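Gendcombe Recreation Ground - Pre-Season Inspection, Softball and Junior Baseball
Checklist with comments, July

Form adapted from the one Drindo Sports Surfaces hands out with its infield mix. I have left their headings alone but not their wording, which asked whether things "appear satisfactory." Most things appear satisfactory from the parking lot.

Mark each line PASS, FIX BEFORE PLAY or CLOSED.

1. Backstop and side fencing
Bottom rail tight to the ground: FIX BEFORE PLAY
Gap behind home plate is big enough for a ball, and so for a hand going after a ball. Last season's sheet has this down as passed. I doubt whoever signed it got down on their knees.
No cut wire ends at player height: PASS
Two were bent back with pliers while I was there.
Gate latches close and stay closed: FIX BEFORE PLAY
Third base gate swings open if you lean on the post.

2. Bases and plate
Anchors flush when bases are out: FIX BEFORE PLAY
Second base anchor stands proud of the dirt. Plug it or bury it.
Breakaway bases release: CLOSED until tested
The box says Werarine and the box says they release. I kicked first base hard, twice, and it stayed put. A sticker on the side is not a test. Clean out the sockets, try again with an adult sliding, and write down what happened.
Home plate edges level with surface: PASS

3. Infield and outfield
Walk the outfield in lines, foul pole to foul pole, and don't do it from a mower. I found 5 holes deep enough to turn an ankle, all in left center, all with grass grown over the top. FIX BEFORE PLAY.
Sprinkler heads down: PASS, with the water off. Nobody had the key to the valve box, so I can't say what they do after a cycle. Check again at 7 a.m. when the system has just run.
Warning track: there is a strip of something. A fielder going backward would not feel the change underfoot. FIX BEFORE PLAY.
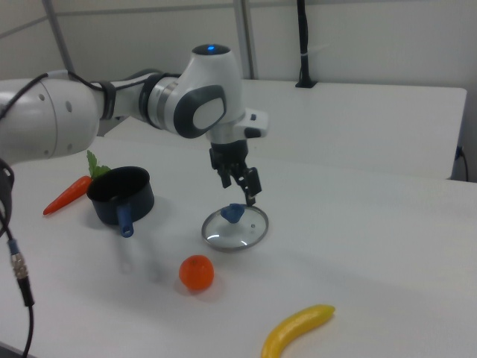
Vakulenko disagreed with me over the track, and wrote on the back of the sheet that it has been that way for years without one injury report, that the outfielders all know where the fence is, and that the money would be better spent on the dugout roof. My answer is that visiting outfielders don't know where the fence is, and that an empty report folder mostly tells me how many people fill in reports. The line stays as marked. The dugout roof gets its own line, next.

4. Dugouts and seating
Roof panels fixed: FIX BEFORE PLAY
Loose at the parking lot end. Agreed, it needs doing.
Bench tops free of splinters and screw heads: PASS, home side. FIX BEFORE PLAY, visitors.
Bleacher guardrail: PASS
Rated load plate says 600 pounds per section. I have no way to check that and neither do you, so keep the team coolers off it.

5. Team equipment
Helmets: 76 in the shed, and I looked inside all of them. The ones with cracked shells or missing ear padding are in the trash, with the chin straps cut so they don't come back. Tape on a helmet is a fail, whatever is under the tape.
Catcher's gear: PASS, except one mask with a bent cage. Do not bend it back.
Bats: check the end caps and listen for a rattle. The league stamp shows what the bat was when it was sold - it can't show what has been done to it since.

6. First aid and access
Ice packs in date: FIX BEFORE PLAY
Ambulance gate unlocked during games: I was told it always is. It was locked at 6 p.m. with a practice going on.
Field address posted where a caller can read it: CLOSED until done. It costs a sheet of paper.

Reinspect every line marked FIX or CLOSED in person. A text saying "all sorted" will not be accepted, and neither will a photo of the tools.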